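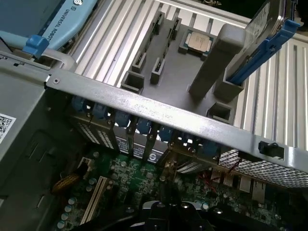 Reference > Computer hardware > Assembly > Component fixture

Component fixture (computer assembly)

By the Jorkthorpe Hardware Reference
5 June 2020

A component fixture, also called a parts plate or parts nest, is a flat base with raised holders that keeps small computer parts in known positions while a computer is being built, repaired or taken apart. It is usually set on the bench right beside the open chassis. Each holder is shaped for one kind of part, so that a processor, a memory module or a drive can be picked up and put down in the same place every time.

Fixtures of this kind are used in repair shops, in training rooms and on short production runs. They differ from general parts trays, which have plain compartments and hold parts in any position.

Layout

Most plates follow the same general plan. The processor is given a shallow recess or a low frame in an open part of the base, where it can be reached from above without touching anything else. Upright slotted holders stand around it. They are meant for thin cards and modules, which are stored on edge. Square open-topped cups are often placed toward the corners and take small loose items or short blocky parts.

Taller parts of the fixture are kept to one side. A pillar on the right or left edge can support a drive above the level of the plate, which saves bench space and keeps the drive clear of the smaller holders. A 2.5-inch drive is normally left in its plastic bracket while it is stored this way.

Some plates are arranged to resemble the board they serve, with the processor near the middle and slots grouped to one side. Others ignore the layout of the board and put the parts in the order in which they are fitted. The Pravance pattern, used in a number of training shops, is of the second type and has 7 positions.

Materials and making

Early plates were milled from solid plastic or cut from sheet and screwed together. Since 3D printing became common, most small shops have printed their own. Gray and black are the usual colors. A dull surface is preferred, as shiny plastic makes it harder to see pins and small screws.

A typical bench plate measures 415 mm by 300 mm and weighs little enough to be moved with one hand. The Driletti plate, a smaller type made for laptop work, is 217 mm on its long side. Holders may be printed as one piece with the base or made separately and bolted on. One-piece plates are stiffer, but a single broken slot can mean printing the whole plate again.

Slots are made slightly wider at the top than at the bottom. This guides the card in and lets it settle without being pushed. A slot that grips too hard can scrape the gold contacts along the edge of a module.

Mounting

A plate can be laid loose on a bench mat, but it is more often used on a firm surface that will not shift. Tabletops built from aluminum extrusion are common in workshops. The long parallel slots accept sliding nuts, and a plate can be bolted down anywhere along them. Moving it takes a minute or two with a hex key.

The chassis is placed so that its nearest rail runs alongside the plate. The gap between the two should be wide enough for a hand but no more - long reaches are where parts get dropped. Any latch on the rail has to be left free to open.
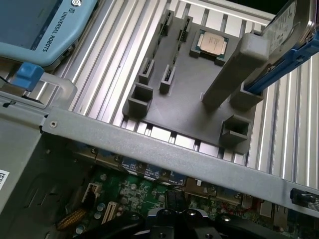

Handling of parts

Processors are placed in the recess with the metal heat spreader facing up and are held by the edges. The underside should not touch the base of the recess, and better plates have a small step around the inside for this purpose. Old thermal paste is wiped off before the processor is set down.

Memory modules and cards go into their slots contact edge first. Drives are set with the label facing out where possible, so the model can be read without lifting them.

Ordinary plastic can build up a static charge. The Sarpong workshop notes, first issued in an April edition for trainees, advise the use of a wrist strap and a grounded mat even when the plate itself is printed from a static-safe material.

Care

Plates are brushed out or blown clean with dry air. Solvents are avoided on printed plastic, as some of them soften it. Slots should be checked now and then with a scrap module - a worn slot lets the card lean, and a leaning card is easily knocked.

See also

Anti-static mat
Drive caddy
Heat spreader
T-slot extrusion

Last updated: 5 June 2020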